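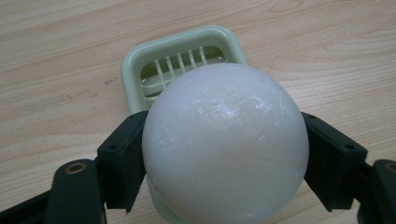 Ball between the pads, green tray behind it.

Section 4: Recording your first ball-and-tray set
by Rima Semaan, June
3 comments · 14 shares

By now you've paired both Flallik grippers and the Zerkari recorder is showing two green ticks. If it isn't, go back to section 3 – I've tried skipping it and it always costs me a morning.

We're gathering examples of one small job: pick up the white ball and put it in the tray. The learning software (Flara, in our case) wants lots of short, clean goes at it. I ask people for 200 per set, and you'll get through them faster than you'd think.

1. Clear the tabletop except for the tray and the ball. I like the tray over to the left and the ball nearer to me, but do shift them a bit between goes.

2. Take a gripper in each hand and let the cables hang off the sides of the table. Don't let them cross in front of you.

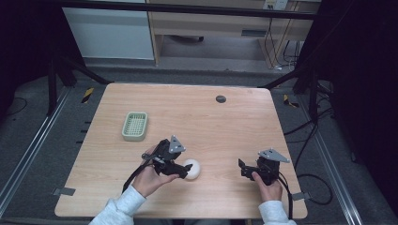
Page last changed: June, version 1507

3. Press the foot switch and wait for the beep. Start with the jaws open and pointing at the ball, then move in at the speed you'd pick up an egg.

Note: both hands get recorded even if only one is doing the work. Keep the idle gripper on show and fairly still. I used to wave mine about while thinking, and poor old Flara learned to wave too.

4. Close the pads on the ball from both sides, as near to its middle as you can manage. Grip too high and it'll squirt out across the table (and then you're on your hands and knees). Squeeze only until it stops slipping.

Caution: keep fingertips and sleeves clear of the jaws while they're closing. They're stronger than they look!

5. Carry the ball to the tray and pause over it for a moment before you let go. Check the gripper view on your screen: you want both pads in sight, with some of the tray showing past the ball.
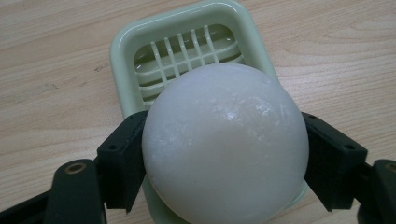 6. Open the pads fully, lift straight up and come away. Press the foot switch again to stop. If you dropped the ball, keep the recording but tag it "miss" – Obeidat sorts those into their own folder and they're useful later on.

7. Every so often, record a short clip with the jaws wide open over bare table. It gives the software something to compare against, and it's a handy check that the opening hasn't drifted. 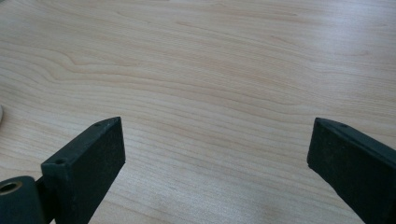 I do one of these at the start and another whenever I've put the grippers down for a cup of tea. My last set came to 214 recordings with the misses and open-jaw clips included, and the upload went through in one go.

If the recorder shows error 1932, it's lost the foot switch. Unplug it, plug it back in and redo the go you were on. Anything saved before that is fine.

Section 5 covers naming your folders.

Questions? Use the contact form · © Zerkari guides · Back to top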